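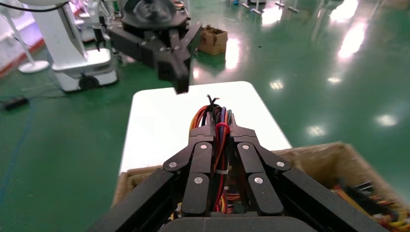 Bundle in the jaws over the box, wrist view.

Ticket: cable harness picks, success rate won't settle
Project: Plesta / Jarkwood cell
Status: open, waiting on one more run

Hi all, me again with the harness problem. Quick recap for anyone who just got added – we're training one policy (the Bite policy, v2) on two-arm picks of power supply cables, and I'm trying to work out whether the wrist views help or hurt. The offline numbers look great. The numbers on the real arms bounce all over the place, and I can't write up a result that changes every time I restart the cell!

What I've tried so far:

1. Retrained with the same seed and the same 200 demos. Scores on the cell still moved by 12 points between two sessions. So the seed isn't my problem, or at least it isn't the whole problem.

2. Dropped the wrist views completely and ran on the head view only. Smoother approach, worse grasps. It goes down to about the right spot and then closes on one strand, or on air. I kind of expected that, but I wanted it in the log.

3. Put the wrist views back and randomly blanked them during training (one wrist at a time, never both). Best grasps yet, and the bounce got smaller. Didn't go away though.

4. Checked the time stamps, which I should have done first, sorry. The left wrist stream was lagging the joint readings by 2 control steps after a cold start and was fine after a warm one. That one made me sit up.
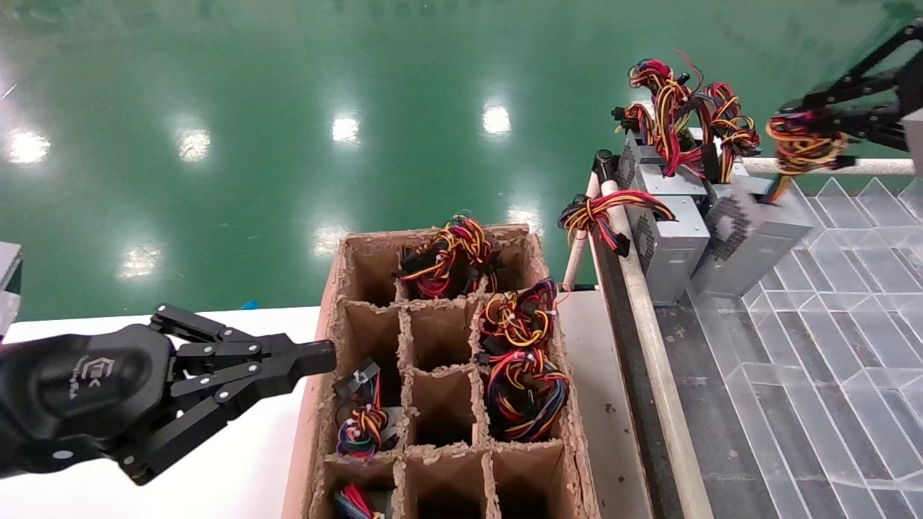 Head view, divided box in the middle, power supplies over on the right.

The lag would explain a lot. Cables are soft, so if the view is stale the fingers close where the bundle used to be, and the policy never gets a clean look at its own mistake. It also fits with item 3, seeing that blanking a wrist view teaches the policy to trust it a bit less.

I patched the recorder last night to align everything on the joint clock and re-exported the demos (the export is sitting in the Castlow folder, please don't rename it, my script is fussy). Training is at step 3000 right now and the loss curve looks boring, so I'm happy with it.

Still to do: a cold start run and a warm start run with the new weights, same order of trials in both. If the gap closes I'll call it the clock. If it doesn't, I'm going after the grip force threshold next, which I've never liked anyway.

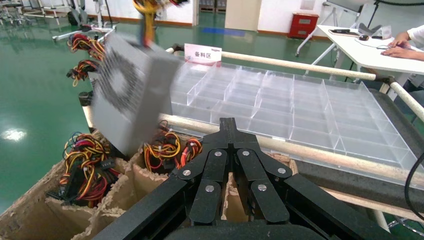

Do I need to record new demos after the clock fix?
Re-exporting is enough as long as you kept the raw streams. Demos saved only in the old merged format have the lag baked in, so leave those out of training.

I'll post both runs in this ticket when they're done, probably late afternoon.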